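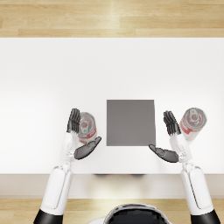

Gumitz 3단 셰이커 및 지거 세트 사용 평가

작성: Gutovholm 음료실습실 기자재 평가 담당
게시일: 2012년 5월 7일

1. 평가의 목적

Gutovholm 음료실습실은 칵테일 기초 과정에서 사용할 셰이커의 교체를 검토하고 있으며, 그 후보 가운데 하나로 Gumitz의 3단 셰이커 및 지거 세트를 평가하였다. 제품은 수입사 Jimwood를 통해 정가로 구입하였고, 제조사나 수입사로부터 견본 또는 원고료를 제공받지 않았다. 비교 대상은 현재 실습실에서 사용 중인 Tomić의 2단 보스턴 셰이커이다.

본 평가는 위스키 사워, 다이키리, 마르가리타 등 감귤류 과즙을 사용하는 음료를 중심으로 진행하였다. 해당 음료는 기초 과정의 절반 이상을 차지하며, 과즙과 시럽, 얼음을 한꺼번에 섞어야 하므로 셰이커의 밀폐성과 여과 성능이 결과에 그대로 나타난다. 젓는 방식의 음료는 평가에서 제외하였다. 탄산을 넣는 음료의 경우 탄산수를 마지막에 따로 붓는 조건에서만 다루었다.

2. 구성품과 외관

상자에는 몸통, 여과망이 달린 중간 마개, 뚜껑, 양면 지거, 세척용 솔이 들어 있다. 셰이커 세 부분을 결합한 상태의 무게는 816g이다. 같은 용도의 제품으로는 무거운 편이며, 처음 손에 쥐는 수강생은 부담을 느낄 수 있다. 다만 바닥이 두꺼워 얼음을 채운 뒤에도 쉽게 흔들리지 않고, 빈 상태로 세워 두었을 때의 안정감도 좋다.

몸통 표면은 무광으로 마감되어 있다. 유광 제품에 비해 손자국이 눈에 덜 띄고 물기가 맺힌 상태에서도 미끄러짐이 적었다. 반면 라임 과즙이 묻은 채로 방치하면 옅은 얼룩이 남았으며, 중성세제로 한 번 닦은 것만으로는 없어지지 않았다. 베이킹소다를 묽게 개어 문지른 뒤에야 원래의 표면으로 돌아왔다. 사용 설명서에는 이에 관한 안내가 없다.

중간 마개와 몸통이 맞물리는 부분의 가공은 정밀하다. 가장자리에 날카로운 곳이 없고, 안쪽의 용접 자국도 매끈하게 정리되어 있다. 뚜껑 안쪽에는 좁은 홈이 둘러져 있는데, 이곳에 시럽이 고이는 점은 아쉽다. 동봉된 솔의 털이 굵어 홈 안까지 닿지 않으므로 별도의 가는 솔을 준비하는 편이 낫다.

3. 혼합과 냉각

기본 시험에는 위스키, 레몬즙, 설탕 시럽으로 만드는 위스키 사워를 사용하였다. 재료와 얼음을 넣고 10초 동안 흔든 뒤 차게 해 둔 잔에 걸러 내는 방식이며, 달걀흰자를 넣은 것과 넣지 않은 것을 모두 만들었다.

달걀흰자를 넣지 않은 경우 Gumitz 제품과 Tomić 제품 사이에서 맛의 차이를 구별하기는 어려웠다. 두 제품 모두 단맛과 신맛이 고르게 섞였고, 지나치게 묽어지는 일도 없었다. 달걀흰자를 넣은 경우에는 Tomić 제품의 거품이 더 조밀하였다. 2단 셰이커는 내부 공간이 넓어 액체가 움직이는 거리가 길고, Gumitz 제품은 어깨 부분이 좁아지는 구조여서 공기가 충분히 들어가지 못한 것으로 판단된다. 얼음 없이 먼저 흔드는 과정을 추가하면 차이는 줄어들지만, 이 과정에서 중간 마개가 밀려 올라오는 경향이 있으므로 뚜껑을 손가락으로 확실히 눌러 주어야 한다.

냉각 속도는 만족스럽다. 몸통 바깥에 성에가 고르게 끼는 시점이 분명하여 초보자가 흔들기를 멈출 때를 익히기에 적합하다. 손잡는 위치도 자연스럽게 정해진다. 오른손잡이와 왼손잡이 모두 같은 자세로 사용할 수 있었고, 손이 작은 사용자도 두 손으로 감싸면 무리가 없었다.

4. 여과와 분리

내장 여과망의 구멍은 일반적인 3단 셰이커보다 작다. 잘게 깨진 얼음과 레몬 과육이 대부분 걸러지므로, 별도의 거름망을 쓰지 않아도 표면이 깨끗한 음료를 얻을 수 있다. 그러나 과육이 많은 과즙을 그대로 넣으면 여과망이 금세 막힌다. 으깬 민트나 딸기를 넣은 음료에서는 따르는 도중에 흐름이 끊겼으며, 마개를 열어 내용물을 정리한 다음 다시 부어야 했다. 과즙은 미리 한 차례 걸러서 사용할 것을 권한다.

3단 셰이커의 고질적인 단점은 금속이 차가워지면서 마개가 단단히 물려 열리지 않는 현상이다. Gumitz 제품도 예외가 아니다. 뚜껑은 매번 쉽게 빠졌으나 중간 마개는 두 잔을 연이어 만든 뒤부터 돌려서 빼는 데 힘이 들었다. 몸통의 윗부분을 따뜻한 물에 적신 수건으로 잠시 감싸면 풀린다. 마개를 비스듬히 끼우거나 손바닥으로 내려치는 행동은 피해야 하며, 수업에서는 이 점을 먼저 지도할 필요가 있다.

누수는 거의 없었다. 시럽을 많이 쓰는 음료에서 뚜껑 둘레에 물방울이 맺힌 일이 있었으나 흘러내릴 정도는 아니었다. 옷이나 작업대를 더럽히지 않는다는 점에서는 결합이 어긋나기 쉬운 2단 제품보다 초보자에게 유리하다.

5. 지거

동봉된 양면 지거의 큰 쪽은 35ml이고, 안쪽에 눈금이 새겨져 있다. 눈금은 깊고 선명하지만 표기가 한쪽에만 있어 왼손으로 들면 읽기가 불편하다. 저울을 이용해 확인한 결과 큰 쪽의 용량은 표시와 일치하였다. 작은 쪽은 가장자리까지 가득 채워야 표시 용량이 되므로, 옮기는 과정에서 조금씩 흘리기 쉽다. 사워 계열은 레몬즙이 조금만 모자라도 단맛이 두드러진다. 정확한 계량이 필요한 수업이라면 작은 쪽 대신 계량스푼이나 눈금이 있는 소형 컵을 함께 쓰는 것이 바람직하다.

입구가 넓고 얕은 형태여서 시럽처럼 점성이 있는 액체는 깨끗이 비워진다. 반대로 병에서 술을 빠르게 따를 때에는 튀는 양이 많았다. 푸어러를 끼운 병을 사용하면 이 문제는 해소된다.

6. 세척과 보관

제조사는 식기세척기 사용이 가능하다고 안내하고 있다. 몸통과 뚜껑은 세척기에 넣어도 변화가 없었으나, 지거의 눈금 주변에는 물때가 끼었다. 달걀흰자를 사용한 뒤에는 반드시 찬물로 먼저 헹구어야 한다. 더운물을 바로 부으면 흰자가 여과망에 굳어 붙고, 솔로도 잘 떨어지지 않는다.

보관할 때에는 세 부분을 분리하여 엎어 두는 것이 좋다. 결합한 채로 두었더니 이튿날 내부에서 냄새가 났다. 다만 분리하면 차지하는 자리가 넓어지고, 서로 포개지지 않는 형태여서 여러 벌을 갖추어야 하는 교육 시설에서는 수납 공간을 미리 계산해 두어야 한다. Tomić 제품은 겹쳐 쌓을 수 있어 이 항목에서 앞선다.

7. 가격과 사후 지원

구입 가격은 시중의 3단 셰이커 가운데 중상위에 해당한다. 마감과 여과망의 품질을 고려하면 과도한 가격은 아니나, 지거와 솔의 완성도까지 포함하여 판단하면 세트로서의 가치는 다소 떨어진다. Jimwood에 문의한 결과 뚜껑만을 따로 구입할 수 있고, 중간 마개는 6월부터 개별 판매할 예정이라는 답변을 받았다. 3단 셰이커에서 가장 먼저 변형되는 부품이 중간 마개임을 고려하면 판매 개시 여부를 확인한 후 구입하는 것이 안전하다.

8. 종합 의견

가정에서 한두 잔씩 사워 계열을 만드는 사용자에게는 권할 만한 제품이다. 별도의 거름망이 필요 없고, 흘릴 염려가 적으며, 흔들기를 멈출 시점을 알기 쉽다. 연속해서 여러 잔을 만드는 영업장이나 달걀흰자 음료의 비중이 높은 곳에는 적합하지 않다. 본 실습실은 입문반의 첫 수업용으로 소량을 도입하고, 이후 과정에서는 Tomić 제품을 계속 사용하기로 하였다. 지거는 기존 제품을 유지한다.
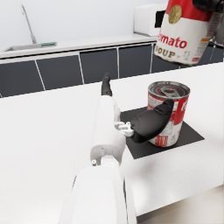 한 독자는 무알코올 사워를 만들 때에도 같은 시간만큼 흔들어야 하는지 물으면서, 진하게 우린 홍차에 레몬즙과 시럽을 넣고 이 제품으로 흔들었더니 맛이 지나치게 묽었다고 전해 왔다.

무알코올 음료는 도수가 있는 술을 바탕으로 한 음료보다 맛의 골격이 약하여 같은 양의 물이 섞여도 더 싱겁게 느껴진다. 홍차를 미리 냉장고에서 충분히 식히고, 잘게 부순 얼음 대신 단단하고 큰 얼음을 사용하며, 흔드는 시간을 조금 줄이기를 권한다. 시럽의 양은 그대로 두고 레몬즙을 마지막에 맞추는 편이 조절하기 쉽다.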